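Folding chunky knits - do you hang or fold?
Vistbridge Home Forum > Laundry & Closets
2,566 views

plumhollow
Quick one before I ruin another sweater. Got a red one, pretty coarse knit, little openwork holes in rows across the top. Hung it all last winter and now the shoulders have those horrible bumps. Want to fold it but every way I try the sleeves end up in a lump. Drawer is shallow too. What do you all do??

tansy_k
Fold. Always fold. Lay it flat on the bed, face down, sleeves straight across the back, then thirds. Done. Hangers are for shirts.

5acreswest
Disagree, sorry. Folded mine for years and got a crease right thru the middle that never came out. Now I fold in half longways and drape it over the bar of a padded hanger, sleeves over the top. No bumps, no crease. Got the Grasten ones, thick bar, worth it.

tansy_k
Draping an openwork knit over a bar is asking for it to stretch. All that weight pulling on the holes. Seen it happen to a cardigan, came out like a fishing net by February.

5acreswest
Mine's fine. Depends on the yarn I guess

mudroom_mel
Roll it! Sleeves in first, then roll from the hem up. Fits a shallow drawer, no hard creases. Only thing - don't pack them tight or the texture goes flat. I have nearly 200 skeins AND the sweaters in one dresser so trust me on space.

plumhollow
Ok no bar for this one, the holes worry me. Rolling sounds good but won't the sleeves still bunch up inside?

mudroom_mel
Not if you smooth them down first. Flat of your hand, don't tug. Pick up the sleeve near the shoulder and the cuff at the same time, lay it down the body. If you grab it in one spot it twists and you get a rope.

tansy_k
That part I agree with. And check the cuffs for snags before it goes away, one loose loop and the drawer runner will find it.

plumhollow
Thx both. Got it out on the bed now, pink and blue cover so the red shows up nice. Starting with the sleeve, will try the roll and then the thirds and see wich one fits. 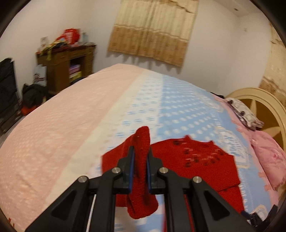 mudroom_mel
Try the roll with the neck on the outside, it keeps its shape better. And leave the drawer open a bit the first night if it's just been washed, thick knits hold damp way longer than you'd think.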